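Home | News | Releases | Local Life | Contact

04/04/2019
By the Stevell Press Office

Stevell Opens Call for Residents Who Share a Famous Name

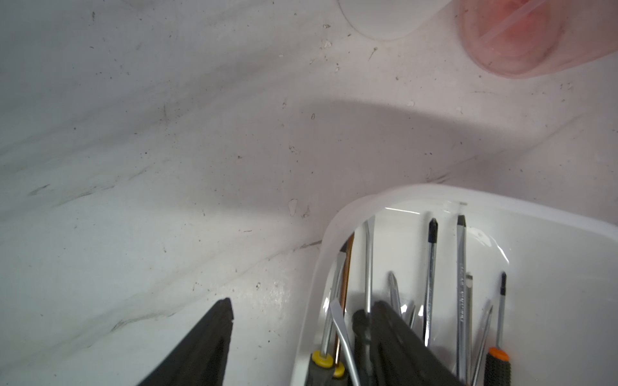 A pink-red translucent cup on a gray-veined marbled surface.

STEVELL – The town of Stevell today opened registration for the Stevell Namesakes Project, a record of local people who go through life with the name of a film star, a singer, a sports champion or a head of state. The project is run by the town's Office of Community Life together with Zustley, the regional oral history publisher.

Residents age 18 and over may register if their full legal name, by birth, marriage or court order, matches that of a widely known person, living or dead. Nicknames and stage names do not qualify. Spelling may differ by one letter.

An early notice, mailed with the winter water bill, drew 129 replies. Project staff have since confirmed 65 of these as eligible. They include a school bus driver, a retired dentist and two sisters-in-law who came to the same name through marriage. Several wrote of trouble booking a hotel room or a restaurant table by telephone. Others said that the name had helped them at job interviews, or that they had not heard of the better-known person until they were adults.

Each participant will be invited to a recorded conversation lasting nearly 2 hours. Interviews will be held at the Bühler Reading Room on the lower level of the town library, and home visits can be arranged on request. Participants will receive a copy of their recording and may withdraw it at any time before publication.

Selected accounts will appear in a printed volume from Zustley in June. The first printing will be 300 copies, with one copy going free of charge to every person interviewed. The full recordings will be kept in the library's local collection, where they may be heard by appointment.

Funding for the project comes from the town's culture budget and from Tindarer, the Stevell bakery company, which is also meeting the cost of transcription. Tindarer has no role in the choice of participants or in the editing of the book.

Registration forms are available at the library front desk and at Town Hall. Applicants should bring one form of photo identification. Those who replied to the early notice do not need to register again.

Media requests, including requests to attend an interview with the participant's consent, should be sent in writing to the Stevell Press Office, Town Hall.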